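A visit to the Stenex phone repair and refurbishing plant

Posted 27/07/2020

Most of what we write on this site is about phones that have not come out yet. This report is about phones that came out two or three years ago. Stenex buys used handsets from carriers and trade-in programs, tests them, repairs the ones worth repairing and sells them again with a warranty. The company opened its plant to a small group of writers and resellers, and we took one of the places.

The plant was supposed to hold this visit in March. It was put off, and when the new invitation came the group had been cut to 15 people. Everyone wore a mask, and we were split into three groups that went around in different directions. Ours started at the loading dock and ended in the canteen, so the order below is the order the phones take through the building, more or less.

Phones arrive in flat gray crates with foam dividers. They are scanned at the door and given a paper label, which stays on the back of the phone until it is boxed. The label is the old-fashioned part of the system, and staff told us they have tried twice to get rid of it. A phone that won't turn on can't show its own serial number on the screen, and the number on the SIM tray is wrong more often than you would think, because trays get swapped in repair shops. So the paper stays.

On the day we were there, 411 phones had come in by the time we reached the first sorting bench. A first check weeds out anything that is locked to an account, reported stolen or bent. Of that batch, 308 went forward. The rest go back to the seller or to a recycler, and the seller is told which and why. Locked accounts are the biggest single reason. If you are trading in a phone this summer, sign out of everything before you put it in the envelope. It takes a minute and it is the difference between getting the quoted price and getting the phone back in the mail.

Testing takes up the largest room. Each phone is plugged into a rack and runs a program called Nitik, which Stenex wrote itself. It checks the radios, both cameras, the speakers, the microphones, the sensors and the charging circuit, and it asks for a human at two points: once to look at the display for burn-in and once to listen to a call. The listening booth is a plain closet with egg-box foam on the walls. I tried it with two phones of the same model, and I could hear that the earpiece on one was muffled, though I would probably not have noticed in daily use. It was marked down for a new earpiece mesh.

Battery health is where Stenex is stricter than I expected. Many sellers of used phones will pass a battery at 80 percent of its original capacity. Stenex replaces anything under 85. The staff member showing us around said this costs them money on cheaper models and they have had arguments about it inside the company. For buyers it is good news, and I would like to see the figure printed on the box, where at present it is only in the small print on the website.

Screens are next. Original panels with light scratches are polished, and cracked ones are replaced. The replacements come in two grades, and the better grade is sold under the Matei name. I put a Matei panel beside an original on the same model. Brightness looked the same to me. The whites were a little cooler on the Matei, and the edges picked up my thumb a bit later than the original did on swipes from the side. On a midrange phone I could live with that. On an expensive one I would want to know before I paid, and Stenex does list it in the product description – you have to scroll to find it.

There was one thing I did not like. The company grades cosmetic condition as A, B or C, and the line between A and B seemed to depend a lot on who was holding the phone. I was handed two phones with what looked to me like the same scuff near the charging port. One was an A and the other was a B, and the price gap between those grades on that model is large enough to matter. I asked whether there was a written rule. There is, and it talks about marks visible at arm's length, but arms differ. A second check was promised for later in the year.

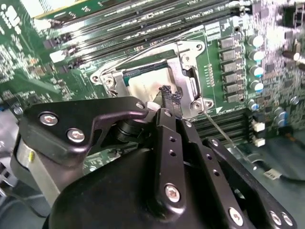
Board-level repair has its own room behind a glass door, and we could only go in one group at a time. This is the work most repair shops will not do. A phone that would otherwise be scrapped for a dead charging chip can be saved here if the rest of it is in good shape. Boards go under a microscope, the bad part is lifted off with hot air and a new one is set in its place. Phone boards are packed tightly and there is very little room to get a tool in. Anyone who has only ever looked at a green computer motherboard, with black gripper arms reaching toward it or just a hand and a screwdriver, will find the scale of a phone board hard to get used to. The technicians told us it takes most new people several months before they are allowed to work on customer stock.

I asked about water damage, since readers bring it up so often. Stenex will clean and repair a wet board for its own stock only if the corrosion is limited to one area, and those phones are sold without any claim of water resistance. In fact none of the phones it has opened are sold with that claim, whatever the original rating was. New seals are fitted, but they are not pressure tested. Treat any used phone that way and you will be fine.

After repair, everything goes back through Nitik from the start, then to wiping and packing. The boxes are plain cardboard and include a cable but no charger. A new option called Ernus starts soon, in which you send in your own phone and get the same phone back with a fresh battery and a full test report. The price we were given for one popular model, parts and return shipping included, was lower than I would have guessed, though it was described as provisional and I was asked not to print it.

The last stop was the shipping desk. There were 343 boxed phones waiting for the afternoon truck, most of them from earlier batches. A phone spends between four and nine working days in the building, depending on parts. Screens for older models are the usual cause of delay at the moment.

A few practical notes for anyone going on a later visit. Parking is behind the building and the sign for it faces the wrong way if you come from the highway. Photos are allowed in the sorting and packing areas but you need to ask first in the test room. Bring a sweater, as the repair side is kept cold. The small sales counter by the entrance takes cards only, and it had a decent choice of B grade phones at slightly less than the website price. I left with a spare cable and did not buy a phone.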